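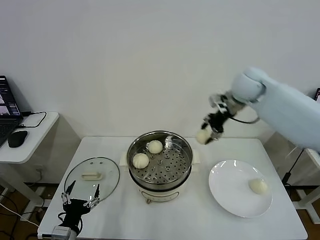
## Fenico revises upkeep schedule for two-arm food handling cell

Fenico has adopted a new maintenance schedule for the tabletop cell in which its robot moves steamed buns from an electric steamer to a plate. The schedule took effect on Wednesday and applies to both arms, their grippers and the cabling that serves them.

Under the revised procedure, technicians inspect the finger linkages of each gripper at the start of every shift. The fingertips are wiped down after each batch of 20 transfers. The gripper cable, which loops back along the arm, must be checked for wear at the wrist and refastened if it has shifted.

The positions of the steamer and the plate are also to be confirmed before the first run of the day. The glass lid is laid flat on the table to the left of the pot, and the plate is set to the right. If either the pot or the plate has been moved, the operator repeats the 11-point alignment from the laptop beside the table.

The procedure was drawn up with Bajwa, the firm responsible for servicing the cell. Full inspection of the arm joints will continue to take place every seven weeks.

Replacement fingertips are supplied by Tonel. Fenico stated that 46 sets have been ordered and that delivery is expected in July.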